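Section 4. Bottle Opening Station: Start of Shift and Attended Running

Applies to: Takberg arm with two-finger gripper, Vatmont tending software
Site: Zumville drinks testing room
Section owner: Édgar Taipe
Revised 17th January

4.1 What has changed for bench staff

Until December, bench staff opened every sample bottle by hand. The arm now takes the standard capped bottles. Staff still load, check and sign for each batch, and they still open by hand anything the arm rejects. Bench roles and shift lengths stay the same. The time freed goes to tasting prep and to the records that used to be finished after the shift.

4.2 Before you start

1. Wipe the table and let it dry.
2. Log in at the Prothero panel with your own code. Do not run on a colleague's login.
3. Open the batch sheet and check the product name against the label on the first bottle.
4. Jog the arm to HOME and confirm that the gripper opens and closes fully.
5. Set the batch size. The maximum is 36 bottles for one attended run.

Note: The product name on the sheet may be in English only. If you cannot match it to the label, ask the shift lead before loading.

4.3 Camera views

The panel shows the gripper view and the table view. Check both before pressing RUN.

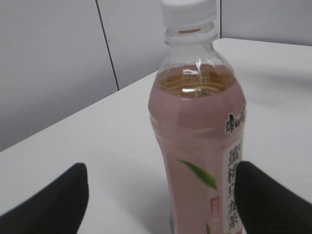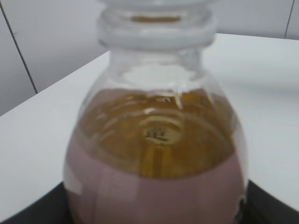
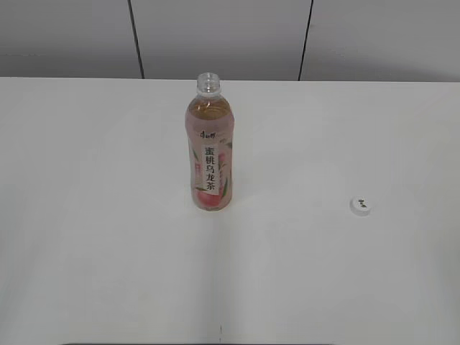
6. If either view is blank or frozen, press REFRESH once. If it does not come back, stop and log code 103.
7. Press RUN and stay within reach of the stop button until the first bottle is finished.

CAUTION: Keep hands and sleeves off the table while the amber lamp is lit. Press HOLD and wait for the lamp to go out before you reach in.

4.4 During the run

8. Compare the bottle count on the panel with your own tally when the batch is half done.
9. If the gripper slips on a cap twice, the arm goes to HOLD by itself. Remove the bottle, open it by hand and mark it H on the sheet.
10. Do not raise the grip force above 80 on the panel scale. Thin plastic can buckle and spill.

Glass bottles and anything with a stopper are outside the standard program. A trained setter has to load the program for those, and one person must watch the whole run.

4.5 Handing over

Finish the bottle in progress before you hand over. Tell the next person about any H bottles and any codes logged, then log out. The panel locks after 97 seconds without a login.

Anyone may stop the arm at any time and does not need the lead's permission. Stops are not counted against the operator. Write down the reason in a few words so that the setter can look at it.

Staff who have not done the half-day course may load and unload with the arm on HOLD but may not press RUN. Ask Édgar Taipe for a place on the next course.

Continue to Section 5, Cleaning the Gripper Pads.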